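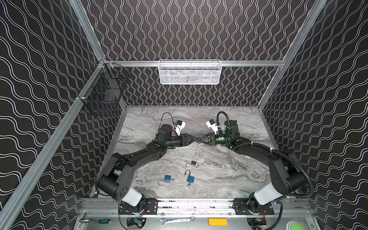

A reply came in asking whether hanging baskets really hold up over a work table or do they just sag and turn into junk drawers with holes. Quoting it so the rest of the list has it:

> Saw your note on the Flurnarance list re getting stuff up off the table. We tried hooks, we tried a magnetic strip, everything ends up back on the surface inside a week. Do the wire baskets sag? Does small stuff fall thru? And why two different ones, wouldn't a matched pair look better. Also is that marble top a pain to keep clean, I'm looking at something like it for the sewing room. No rush.

Quick answers, have to be out the door by 11.

Sag: the white one on the back rail, no. It's long so I put the heavy things at the ends, light stuff in the middle. The hooks slid sideways at first. A bit of tape on the rail under each hook fixed that. Ugly but whatever, you don't see it from the chair.

Small stuff falling thru: yes, it will. Screws, pins, needles, anything skinny. I cut a liner from an old plastic place mat. Takes five minutes. Cut it a little big and curl the edges up.

Two different ones. Matched would look nicer, sure. But the black one is deeper and it hangs off to the left, and that's where the things go that I don't grab every day. White one is for daily use. If they were the same I'd be looking in the wrong one all the time, I know myself.

Where to get them: Plorkura had the long kind, item 3448 in the old catalog, check that it's still there. Akl has somthing close but the hooks are sold separate and they get you on the shipping. Skip the Ultetik ones. Paint flaked off mine by September.

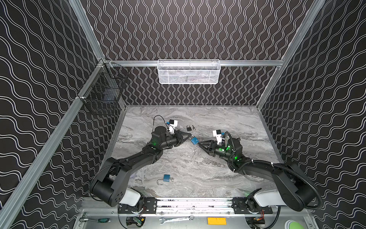 On hanging height, measure with your arm and not a tape. Sit where you normally sit, reach out, and the top edge of the basket should be where your fingers land without leaning. Mine was too high for months and I just put up with it, dumb. Leave room underneath too, or you'll knock it each time you slide something to the back.

The marble top: it's a marble pattern, gray and white swirls, and it hides dust really well. Too well. I wipe it when I don't think it needs it. For sewing I'd go plainer, you will lose every gray pin you own in those veins. White thread too.

Weight limit, somebody else wanted to know. Tag on mine was long gone when I got around to looking. I don't load it past what I'd carry in one hand.

Last thing, empty both baskets all the way out now and then. Last time I did it I found the good scissors, two dead pens and a library card, none of which I'd been looking for in there.

Will send the liner measurments when I'm back, they're on a card somewhere. Probably in the black one.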